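# Keep the paper bill

In February the water company that serves Skendlow told its customers that printed bills would end by summer. Anyone who still wanted one could ask, and would pay 4 dollars a month for it. I think the charge is wrong, and I think the town council should say so before the other utilities copy it.

I should say where I stand. I pay most of my bills online. I like doing it that way, and I have no plan to stop. My argument is about who carries the cost when a company decides to save money on postage.

According to the notice, 2139 households in Skendlow and Canimham get their water from the company, and 848 of them still receive a bill in the mail. The company calls this a small group. It is well over a third of the people it serves. A business that lost that many customers in a year would not call the number small.

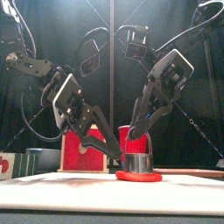

Some of those households could switch tomorrow and never notice. Others can't. The road out to Canimham has poor service past the grain elevator, and people there drive to the library to use the internet. Others have a phone but share it, or change numbers often, or have been cheated once by a fake payment message and now refuse to click on anything. I don't blame them. We spend a lot of time telling older people not to trust links in messages, and then we send them their bills as links in messages.

Buppha Siriwan ran the front desk at the Gronesine credit union for years and now helps people with forms on Tuesday mornings. She told me that the trouble usually starts with a missed payment. The email goes to an old address or a junk folder. The customer hears nothing, and the next thing to arrive is a late notice, which the company still prints and mails. So the company is willing to pay for a stamp once there is a penalty to collect.

A paper bill also does work that has little to do with paying. It proves where you live. You can hand it to a landlord, a school office or a grown child who is helping with the accounts. It sits on the counter until someone deals with it. When my mother was ill, I learned which bills she owed by opening a kitchen drawer. The ones she had moved online took me five weeks to find.

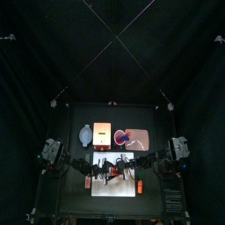

The usual answer is that printing costs money and the people who want it should pay. That would be easier to accept if the savings went back to everyone else. The notice says nothing about lower rates. Karppinen, the heating oil dealer on Mill Street, gives a small discount to customers who take their bills by email and mails the rest at no charge. People switch when it suits them.

The council doesn't set water rates, but it does renew the company's operating agreement, and that comes up next year. It should ask for one plain condition: a printed bill, free, to any household that checks a box. The box should be on the bill itself, where the people who need it will see it.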